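Fifteen hours of dough and I would do it all again tomorrow

I have finally made a rye loaf I'm proud of, and I need to tell somebody who isn't my sister, because she has stopped answering messages with the word "crumb" in them.

It started in April, when Boglárka Deák gave me a jar of her starter with SANTOSO written on the lid (she names them all, I didn't ask). I'd baked white sourdough before and figured rye would be the same thing but darker. Wrong! Rye dough doesn't stretch, it doesn't bounce back, and it sticks to everything you own. My first three loaves were bricks with a gummy stripe along the bottom. We ate them anyway, toasted very hard. 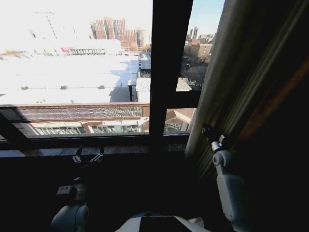 What changed everything was going slower. Parveen Roy, who I know from the old bread forum, told me to build the sour in stages and leave the last one for 15 hours in a cool corner of the kitchen. I thought that was way too long. But the smell when I lifted the cloth! Apples, a bit of vinegar, something almost like honey. I stood there sniffing it like a fool before I remembered to turn on the oven.

The other big thing is water. You want much more than feels right. Mine looked like wet cement going into the pan, and I smoothed the top with a soaked spoon and hoped for the best.
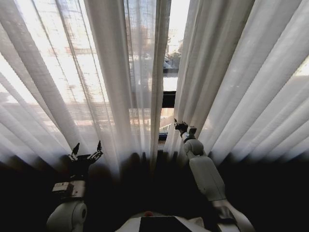 Then you wait again, and this is the part I find so hard. The loaf is ready for the oven when little pinholes open on top. Go by those and ignore the clock. And once it's baked you have to leave it wrapped in a towel for a full day before cutting. I have never once managed this until now, and oh, it is worth it. The slices came out thin and clean, a little sour, with caraway in every bite.

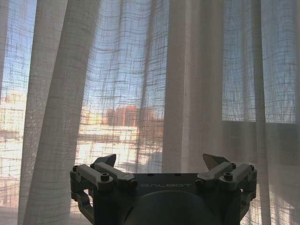 Best topping so far is cold butter and radishes with too much salt. Second best is the pickled herring Auður Bach brought over, which I was nervous about and then ate most of.

Next up I want to try soaking old bread into the new dough, crusts and all. If you've done it, please tell me how much you use, and whether you toast it first!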